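Quick one tonight, it's past ten and I still have lunches to pack.

So the shape blocks. Felicidad passed a bag of them on to us in December and they've been living under the couch ever since. Finally dug them out, wiped them down, and put a bunch on the maple board to see which ones are worth keeping out. The heart is my favorite. The blue house is a close second – pointy little roof, very satisfying to hold.
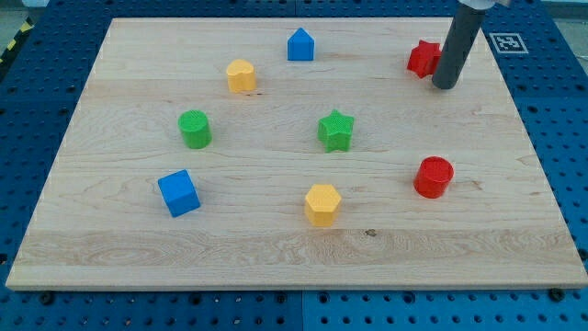 Blocks on the maple board. Green star in the middle, yellow heart behind it to the left.

I do love that board. Knots and all. Paid 6 dollars for it at the Lellbridge flea market and sanded it over 2 evenings, which was one evening too many for my sholders.

Still to do: find a box with a lid that acutally closes. Sort the rest of the bag. Ask Anjani if her two want the doubles, she said maybe.

Also thinking of a little tray for each color? Or not. They'll get mixed up by breakfast. More when I've found the box – ok, lunches.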